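Fuseini Acheampong
July 3, 2024

Notes on view dropout for the slipper-rack task. The question: if a bimanual policy is trained with head and wrist cameras, how much does it lean on the wrist view when the target sits under a shelf? 1/

Data: 665 teleoperated episodes on one rack in the Riromcombe lab. We call the set Kellari. Head and wrist streams are logged together. Episodes are split by slipper layout, so no test layout appears in training. 2/ 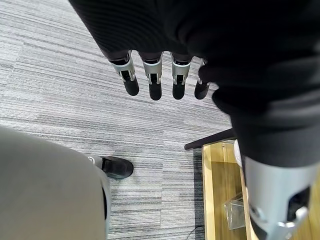

Wrist view, four fingers over open carpet.

Frames like this carry almost no information on where the rack target is. A policy that trusts the wrist stream all the time has to learn to ignore them. Ours did not, at first. 3/

The fix is old and simple. During training we blank one stream at random, for a whole action chunk at a time -- per-frame dropout let the model interpolate from its neighbors and changed nothing we could measure. 4/

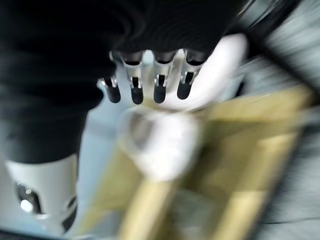

Motion blur is left in. We tried filtering blurred wrist frames by gradient energy and the policy became worse at fast approaches, where most wrist frames are blurred anyway. 5/

Results, held-out layouts, 80 trials per condition. Both streams, no dropout: 52 successes. Chunk-level dropout: 665 training episodes as before, same step count, 2 seeds, both seeds higher. Full table goes in the Girkeck report. 6/
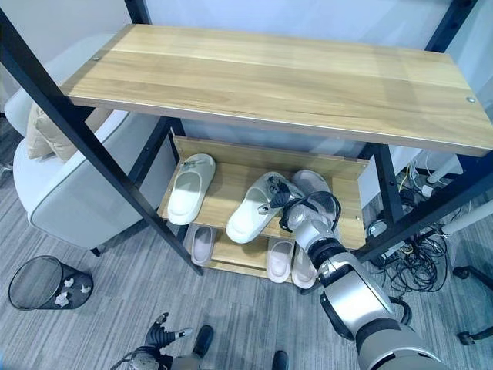 Strap grasps are the hard part. Contact is on a thin curved piece, the gripper hides much of it from the head camera, and a small error in wrist angle pushes the slipper along the board. Most remaining failures are of this type. 7/

Depth error comes second. From the head camera, reaching to the middle shelf and reaching to the one under it can look much the same until late in the motion. 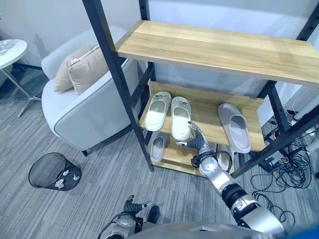 Photo: F. Acheampong / Qureshi project

Attention maps shift to the wrist stream near the shelf edge. I would not read much into that -- attention is weak evidence of use. Blanking the stream at test time is the better check, and those runs are next. 8/8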